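Home » Workshop Tips » Keeping a small crusher happy

I get asked about jaw crushers more than anything else, mostly by folks who bought a little secondhand one for the gravel pit and now can't figure out why it rattles. Mine is an old Trelgate and I've babied it for years, so let me pass along what works for me!

Grease first, always. I do the bearings every 5 hours of running (the book gives you longer, but my pit is dusty) and I wipe the fittings before the gun goes on. Old T-shirts are great for this.

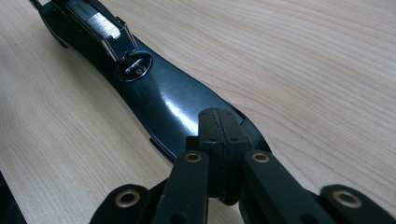
2 min read

Next, the jaw plates. Alun Morris taught me to flip them end for end once the bottom teeth start looking rounded, and I got a whole extra season out of my last pair. Check the bolts again after the first load, they love to settle.

Belts I check cold, with the power locked out and the key in my pocket. If one is cracked I change the full set.

And please don't feed it wet clay. I did that once in June and spent the whole evening with a pry bar, muttering.

Filed under: crushers, grease, spare parts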